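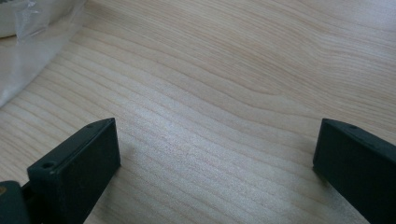
Greltunano Table Refinishing — Progress to the End of June
Prepared by Leilani Ostrowski for Dilek Öztürkmen

Surface
The tabletop is pale and smooth, with wavy grain we hadn't met under the old varnish. Elif Naz Toprak did the last sanding and now objects to coasters, cups and elbows.

Trim pieces
We have moved on to sorting the white pieces, the long flat ones with an angled point at the top. Myroslav calls them arrows. The supplier calls them something longer and charges accordingly.

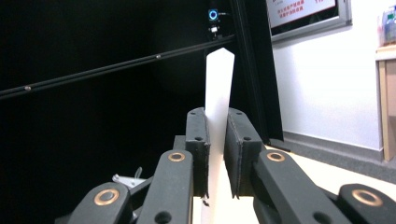
Money
Of the 2,000 granted, 100 is left — most of the rest went on sandpaper, a sentence I did not expect to write to a funder.

Next
Two more tables, same method, fewer opinions. We would like 30 extra days and will send the receipts once Myroslav finds the envelope.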